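# Report on the Visit to the Open Day at Trovomstead

Course: Introduction to Automation, second year
Written by: Lenni Kokkonen
Supervisor: Edeltraud Pichler

## 1. Purpose of the visit

In our course we have learned about robot arms mostly from the book and from the simulator. The visit to Trovomstead had the purpose to see real arms at work and to compare them with what we calculated in the exercises. Every student had to choose one demonstration and write a report about it. I chose the snack table, where two arms handle food and drinks. My partner in the laboratory chose the welding cell, and his report is handed in separately.

Before the visit, Mrs. Pichler gave us three questions:

1. How does the robot know what to pick?
2. How is the safety of the visitors arranged?
3. What would be difficult if the same system was used in a real shop?

## 2. The place and the program

Trovomstead is a training and test center for companies which want to try automation before they buy it. The open day is held every December. We arrived on Thursday at nine in the morning and had first a short talk in the lecture room. The speaker told us that the center was opened in an old dairy building and that the hall has 1,041 square meters. After this we could walk freely between the stations.

The snack table belongs to a project with the name Tulo. In the project, students of the center and one engineer prepare a system which could serve small orders at a reception or in a waiting room. The engineer was very patient and answered also my questions which were not so well prepared.

## 3. How the demonstration works

A visitor asks for something, for example a sandwich. The operator types the order in a computer, and the system divides it into small movements: go above the object, open the gripper, go down, close, lift, carry, release. I recognized this order of steps from our second exercise, where we did the same with a cube.

The system was taught by people. An operator moves the arms through the task many times and the movements are saved. For the sandwich task they have saved more than 200 of such runs. The engineer said that packages with a hard shape need fewer runs, and that soft food needs the most, and the reason is that it changes its form when the fingers press it.

The demonstration was repeated every 40 minutes. I watched it twice, one time from the front and one time from the side. In the first show the arm stopped above the table for a long moment and the operator had to start the order again. The second show went to the end without a stop. I want to mention both, so that the report is fair.

## 4. Observations at the table

The goods are presented like in a small shop. There is a clear rack with Coca-Cola bottles, a clear stand with steps for small cups and boxes, and a white wire rack for bags of puffed snacks. The tray for the order is beige and lies within reach of the gripper. I find it a good choice that the gripper has only two fingers, because it is easy to understand for a visitor what it will do next.

The sandwich was for me the most interesting object. It is triangular and the bread is soft, so the fingers must hold it without pressing too much. In our simulator all the objects are rigid, and we have never thought about this problem. The red emergency stop button is placed on a yellow panel at the edge of the table, and I could find it with my eyes immediately.

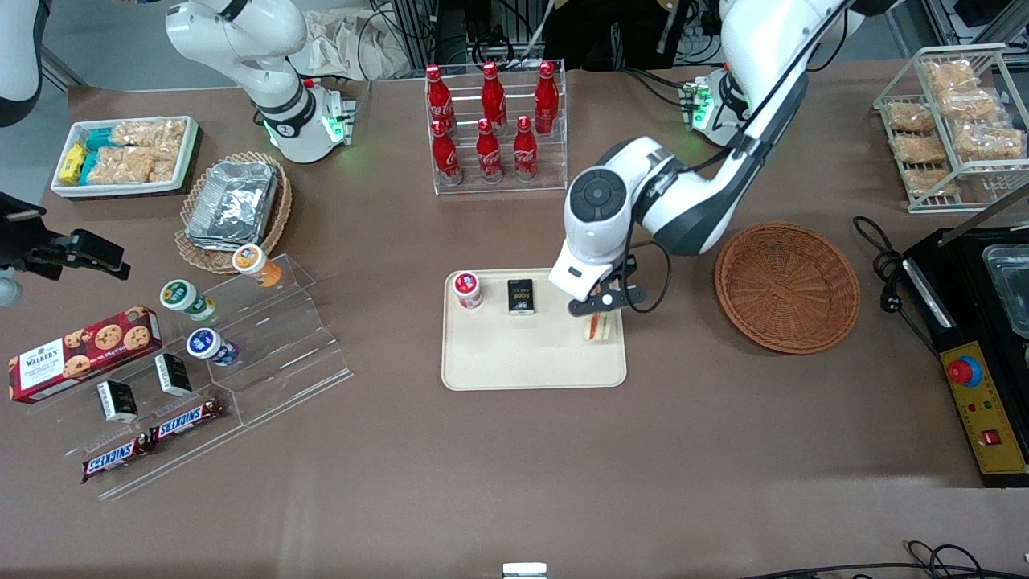

## 5. Answers to the three questions

**How does the robot know what to pick?** The order comes from the operator, and the position of the object comes from cameras. If the goods are moved a little, the arm can still find them. If they are moved a lot, it can fail.

**Safety.** The arms move slowly, visitors stay behind a line on the floor, and the operator stays near the stop button during the whole show.

**Difficulties in a real shop.** I think refilling is the biggest one. A person must put the new goods in the right places, and this work was not part of the demonstration. Speed is the second one.

## 6. What I learned

I learned that my picture of gripping was too simple. For the next laboratory work I would like to try a soft object in the simulator, if Mrs. Pichler agrees. I also have the address of the engineer, who offered to send us the speed values of the arms. They will be added in the appendix when they arrive.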